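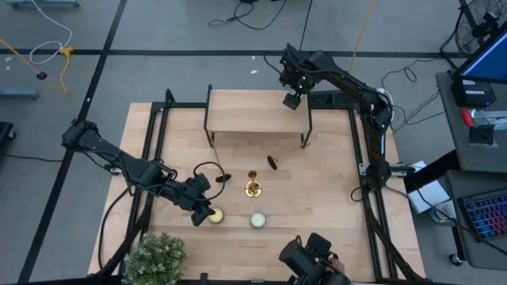
Chapter 7
Capture of Airborne Particles and Fumes at the Source

Merja Huttunen and Ritva Pitkänen

7.1 Purpose of This Chapter

The earlier chapters treated the movement of air through a building as a whole. General ventilation brings in outdoor air, mixes it with room air, and lowers the average level of a contaminant over time. This approach serves well where contaminants are released slowly, in small amounts, and over a wide area. It serves poorly where a single process releases a dense plume close to a worker's face. In such cases the worker may breathe air far dirtier than the room average suggests.

Local exhaust ventilation is the subject of this chapter. A local exhaust system draws contaminated air into an opening near the point of release, carries it through ducts, cleans it, and discharges it outdoors. The five basic parts are the hood, the ductwork, the air cleaner, the fan, and the stack. Each is discussed in its own section. The hood receives the most space, as errors in hood design cannot usually be corrected by the equipment downstream.

Students should have completed Chapter 4 (Pressure and Flow in Ducts) before beginning. Readers who are unsure of the difference between static pressure and velocity pressure should review Section 4.3.

7.2 Terms Used

Capture velocity is the air speed needed at the point of release to overcome room air currents and draw the contaminant into the hood. It is measured at the source of the contaminant. Face velocity is the average air speed across the opening of the hood. The two terms are often confused in purchase documents, and a system specified by face velocity alone may fail to capture anything released more than a short distance from the opening.

Transport velocity is the speed needed inside the duct to keep particles from settling. Gases and vapors place no lower limit on duct speed. Dusts do, and heavy or moist dusts call for higher speeds than light, dry ones.

An enclosing hood surrounds the source on most sides. An exterior hood stands beside or above the source and must reach out to capture the contaminant. A receiving hood is placed in the path of a contaminant that already has motion of its own, such as the rising air over a hot tank. 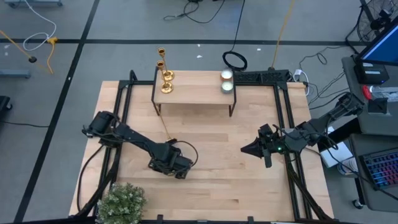

Figure 7.1. Gold candlesticks on a small shelf riser.

7.3 The Effect of Distance

Air speed falls off very quickly in front of a suction opening. For a plain, unflanged opening, the airflow required may be estimated from the relation

Q = V (10X² + A)

where Q is the airflow, V is the capture velocity, X is the distance from the opening to the source along the center line, and A is the area of the opening. Consistent units must be used throughout. The relation holds for distances up to one and one-half times the diameter of a round opening.

Consider an opening with an area of 2 square feet placed 2 feet from the source. The term in parentheses equals 42 square feet. If the source is moved to 1 foot from the opening, the term falls to 12 square feet. Halving the distance has reduced the required airflow by more than two-thirds. No change of fan or duct offers a comparable saving.

7.4 Case for Study: The Jotley Finishing Shop

The case developed throughout this chapter concerns the finishing shop at Jotley, operated by Clandine. The shop sands and coats small metal parts at fixed benches. Each bench was first fitted with an exterior hood supplied by Medrano, mounted at the rear and above shoulder height. The design airflow was 320 cubic feet per minute per bench. A survey measured 300 cubic feet per minute at the bench nearest the fan, a shortfall that did not by itself explain the complaints of dust.

The survey team then measured air speed at the work surface. It was too low to be told apart from ordinary room currents. The operators had been holding parts near the front edge of the bench to see them clearly, well outside the reach of the hood. The replacement design, prepared by the Clirley office, is examined in Section 7.9 together with its duct calculations.

7.5 Before Proceeding

Students should sketch the Jotley bench in side view, marking the hood opening, the operator's breathing zone, and the point of release. The sketch will be needed for the problems at the end of Sections 7.6 and 7.7. Section 7.6 begins with enclosing hoods.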